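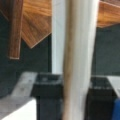 The money would be better spent on a second pair of hands than on a second arm, according to one reader who wrote in after our October piece on the new cell at Roroven, and who wanted to know why a shop that makes wooden display stands needs to be pricing robots at all.

It is a fair question, and the people at Roroven have been good enough to go over it with us at some length, with the coffee pot on and the quotes spread out over the big table. The shop has had one arm at work on its assembly bench since last fall, a small one with a camera at the wrist, and the plan now is to buy 2 more before the summer orders come in. The budget was agreed on 3rd February, after a good deal of back and forth over whether to lease or to buy outright. They are buying, as it happens, mostly so that the arms can be moved and refitted without a phone call to anybody.

Vemix and Van Acker have both sent in offers. (Readers who remember Vernix, the glue and varnish supplier out by the rail yard, should note the spelling, as the two have been getting each other's mail for years!) The Vemix offer is the cheaper of the pair, but it leaves out the grippers and the training days, and once those are added back in the gap gets a lot smaller than it looked on the first page. Van Acker includes 3 days of training and a set of spare fingers, though delivery would take 45 days from the date of the order, and that cuts things rather close.

Then there is the matter of the bench itself, which is the part of the budget that grew the most. The fixtures that hold the work in place have to be made for each kind of stand, and the shop has put money aside to have those done in-house, where they can be changed on a slow afternoon. A trial run of 200 stands is written into the plan as well, to be finished before the final payment goes out to whichever firm gets the job.

As for that second pair of hands, the same budget has room for a part-time bench position, and the opening will be posted at the front office once the order is signed.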